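Skemidon seeks deer hunters for a season diary, and we expect to be told where we are wrong

We are looking for 43 licensed hunters to keep a plain daily log through November. Skemidon is a small outfit that reads harvest claims for a living, and we have doubts about most of them, our own included. Last year's mail survey brought back 2,618 answers. Too many hunters remembered seeing a buck on every sit. We don't believe it, and neither should you. 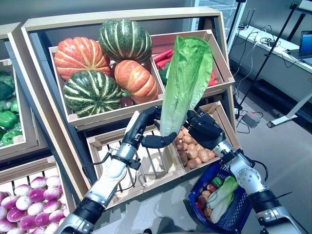

Romaine held above the wooden display stand.

What you would do

Write down when you got to your stand, when you left, what you saw and whether you fired. Do it the same evening. A blank day is worth as much to us as a filled tag, so please don't dress it up. The log takes one page. If a club has told you this will bring back doe permits in the Drandness unit, the club is guessing.
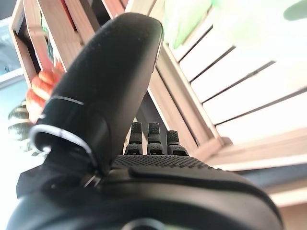 Who can apply

You must be 16 or older, hold a current deer license and hunt at least part of the season in the Drandness or Drullard units. Archery, rifle and muzzleloader are all fine. Hunters under 18 need a parent's signature. Guides may apply, but only for days they hunt on their own tag. We will ask to see the license. "I've hunted here all my life" is not a license number.

Pay is $100, sent once the finished log reaches us. There is no bonus for big racks and no prize drawing. We won't ask for the location of your stand, only the unit.
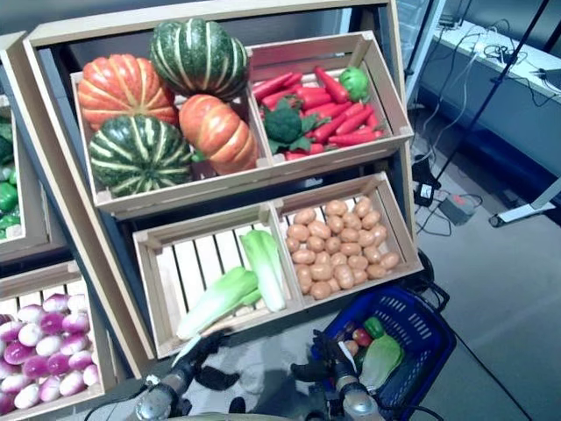

We also won't promise that the state will read the results. Mac Mathúna, the print shop in Drullard, will mail the log books before opening day, and a copy of the final tables goes to everyone who finishes, good news or bad.

To apply, send your name, unit and hunting method to Gráinne Hennessy at the Skemidon office. Leave out the trophy photos. She answers the phone until 4 p.m.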